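Papers > Household Robotics > Sorting and Tidying > Section 4

4. Can it put the laundry away yet?

4.1 What we asked the arms to do

Most people who hear about our work ask about folding. Folding is a lovely problem and we will get back to it, but this section is about the chore that comes before it — taking a mixed heap of small items and getting each one into the right basket. Every house does this with socks and toys, and every small shop does it with returns and loose parts. A six-year-old can learn it in a morning. We wanted to know how close a machine is, using ordinary baskets and the kind of items people really own.

The task set, which we call Stolari, grew out of a list Elvira Cárdenas kept on her refrigerator during the planning stage. She wrote down every sorting job she did at home, however small, and we kept the ones that could be done on a table. What was left covers soft items (socks, washcloths, knit hats), hard items (spoons, lids, blocks), and a third group we ended up calling "awkward," which includes anything with a strap, a string or a loose handle. The awkward group turned out to be the most fun and by far the most trouble.

Each trial starts with a small heap and a rule given in plain words, such as "kitchen things in the red one." The rule changes between trials, so the system can't just learn that spoons always go to the same place. We ran 3,168 trials in all, split between two control methods. Obi, the older method, plans one grasp at a time from a still view. Rokari watches the whole movement and can change its mind halfway through.

4.2 Where it went well

We were delighted by the hard items. Spoons and blocks were close to a solved problem for both methods, and lids were only a little behind. Even when two lids were stacked, Rokari would often nudge the top one loose before closing on it, a move that none of us had shown it on purpose. The first time it did this, on a Thursday, the person running trials made everyone come over and watch the recording.

Basket choice was also strong. Once an item was held firmly, it nearly always went to the correct color, including under rules that reversed the previous trial. The language side of the problem is in better shape than we expected when we wrote the proposal, and we think shop-floor sorting of rigid parts could lean on it now, provided the parts don't tangle.

4.3 Where it didn't

Soft items are another story. A sock lying flat gives the fingers very little to hold, and a sock in a heap often brings a friend along. Obi carried two items at once in 44 of its washcloth trials and dropped both in the same basket without noticing. Rokari noticed more often, but then had to decide what to do about it, and its favorite answer was to put everything back and start over. That is sensible behavior — and very slow.

Straps were worse still. A bag handle looped over a basket rim can drag the basket along with it, and once a basket has moved, both methods need a fresh look before the next placement is any good. We tried heavier baskets from Plommont for a while and went back to the light ones, because people's baskets at home are light and we would only have been hiding the problem. Figure 6 shows the four baskets side by side in the order used for the color rules.

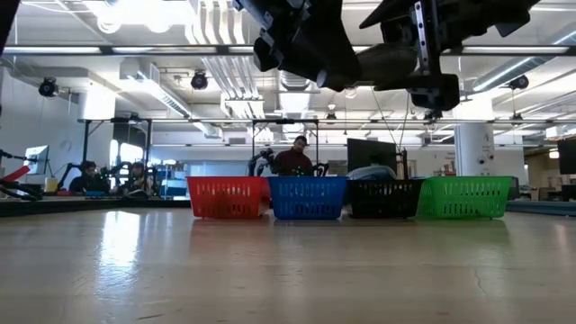
Figure 6. Red, blue, black and green baskets at the far edge of the table.

Is a robot ready to sort the laundry in an ordinary home?

Only the easy part of it, and only with a person nearby to untangle things. Firm items can be handed over today; socks and anything with a strap still need human hands.

4.4 What we would try next

The obvious next step is touch. Both methods work almost entirely from what they see, and a held sock looks much the same whether or not there is a second one behind it. A cheap sensor in the fingertips might settle that question in a moment. We would also like to let the baskets wander, with no marked positions at all, and see how much of the lost time comes back once the system expects them to move.

Comments (3)

tessellate: Loved the lid nudging. Is the recording going to be posted anywhere? I'd show it to my class.

R. from the repair shop: The strap problem is exactly ours. We sort returned harnesses and I'd take a slow machine over a wrong one, so "put everything back and start over" sounds fine to me.

mopandbucket: Did you try inside-out socks? Mine are all inside out.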